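Spring Wake-Up Tips for the Old Car in the Garage

March 19, 2019

Every March I get the same itch, and I suspect you do too if there's an older car sleeping under a sheet in your garage. The roads are clear of salt, the light hangs on past supper, and you just want to turn the key and go! But an hour or two of fussing first will save you a good deal of grief, so put some coffee on and let's go through it the way I do it at home.

Start with your nose
Before you touch anything, open the doors and the trunk and have a good sniff. A musty smell usually means damp carpet, and a sharp, stale one can mean that mice have been renting. Pull the floor mats out and hang them over a fence or a sawhorse. If the carpet underneath feels clammy, leave the windows down with a fan blowing in for a day or so (longer if your garage is as chilly as mine).

Look in the air box
Mice love an air filter. I once pulled out enough shredded paper towel and birdseed to fill a shoebox, and that was after only 158 days of storage - I keep a notebook, so I know. Unclip the lid, lift out the filter, and vacuum whatever doesn't belong there.

Be kind to the battery
I charge mine slowly, overnight, on the little Plurkeck charger my brother-in-law passed along, and clean the terminals with an old toothbrush and a spoonful of baking soda stirred into water. Take the black cable off first and put it back on last. Rinse lightly, dry well, and wear some glasses you don't mind getting splashed.

Tires, including the one you forgot
Check all four cold, against the sticker inside the driver's door, and then please check the spare. My friend Yutong Jin drove 61 miles out to a swap meet last year, got a flat in the parking lot, and found her spare was as soft as a pillow. She has since bought a foot pump and tells everybody about it, bless her.

Sticky door seals
Wipe the rubber with a damp cloth, let it dry, and work in a thin film of silicone grease with your fingertip. Go easy! Too much and it ends up on your good coat. A small tub lasts me years.

Getting the grease off your hands
Dish soap alone never quite does it for me. I rub in a spoonful of cooking oil first, dry, then add a pinch of sugar and keep rubbing until everything looks gray and awful, and only then go to the sink with the soap. Wipe the worst of it onto a paper towel before you rinse, and your drain will thank you. A nailbrush gets the rest.

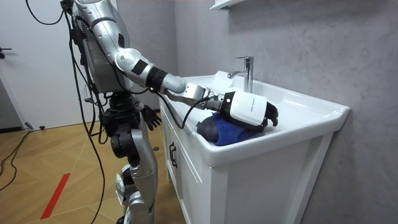 The first drive
Keep it short and close to home. I do 3 miles, park over a clean piece of cardboard, and go in for lunch. If the cardboard is still clean when I come back out, we go for ice cream.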